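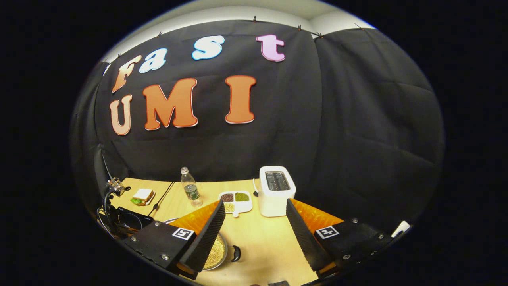
Kazlauskienė

Stelo Heavy Drape
By Surkitz. Sold by the panel at Clodimora.

$208 per panel
Colours: black, charcoal, a green we have stopped apologising for
In stock

The Stelo is a curtain for people who have already bought the cheap curtain. It is thick and dull, and it hangs there. If you work nights, share a garage with a drummer or live across the road from a servo with a very confident sign, you will have worked out by now what you want it for.

I've sold drapes long enough to distrust the word "blackout" on a packet. Most of what carries it will turn noon into a sort of weak tea. The Stelo is a tight cotton weave with a brushed back, and in the middle of the panel it lets nothing through that I can find. Light around the sides is your department. Hang it wide, hang it close to the wall, and let the bottom touch the floor if you can stand the dust.

What you get

One panel, hemmed on all four sides. The top hem is plain and open at both ends, so it will go over a rod, take clips, or take rings if you're feeling grand. No eyelets. We tried eyelets one winter and people cut them out.

Clips are sold separately in bags of 13. A bag of 12 would be the sensible thing and Surkitz has been told.

Width: 208 cm
Drop: 240 cm
Fabric: 80 per cent cotton, the rest polyester
Wash: cold, gentle, by itself
Weight: bring a friend

Hanging it

Check the rod first. The skinny extending kind that grips the wall by pressure and optimism will hold a Stelo until the middle of the night, and then it won't. Use a proper bracket screwed into a stud. On plasterboard with no stud handy, use the anchors that open out behind the board.

The creases are real and they came from the factory. The panel is folded eleven times to fit the satchel (we count it as 11 on the packing sheet, and it sounds worse in numerals). Hang it for a week before you decide you hate it. A steamer helps. An iron on the brushed side leaves a shine that you'll see every day for the rest of your tenancy.

If you pin things to it, and people do, use safety pins or a light stitch. Double-sided tape picks up the nap and comes away looking like a caterpillar. Hook-and-loop dots are fine on the front, less fine once you've moved them three times.

Things people ring up about

It smells. Yes, a bit, like a new tent. Outside on the line for an afternoon fixes most of it.

Will it keep the noise out? It'll take the edge off a bare room with an echo. It will do nothing whatsoever about the neighbour's dog.

Can it be cut down? Go for it. The weave frays, so run a zigzag along the edge the same day, or you'll find black threads in the butter until July. We don't take back panels that have been cut, and we can tell when they've been cut.

Does it fade? Black goes slightly brown along the folds after a couple of summers in a west window. Charcoal hides it better. The green seems to be permanent.

Is it flame retardant? No. If you need a rated fabric for a hall or a stage, ask us for the Stelo FR, which costs more, feels like a tarp, and has to be ordered in.

Cats. The fabric is tightly woven and doesn't snag easily. It does, however, hold every hair it has ever met.

Delivery and returns

Orders in before 11 am go out the same day, except Sunday, when nothing goes anywhere. Two panels fit in one satchel, so order a pair and you pay postage once. Returns are fine for a month if it's uncut, unwashed and folded in some fashion. We don't expect you to manage the original folds.

Free swatches of all three colours are available from the counter or by post. Please hold them up to the window in daylight before ordering the green.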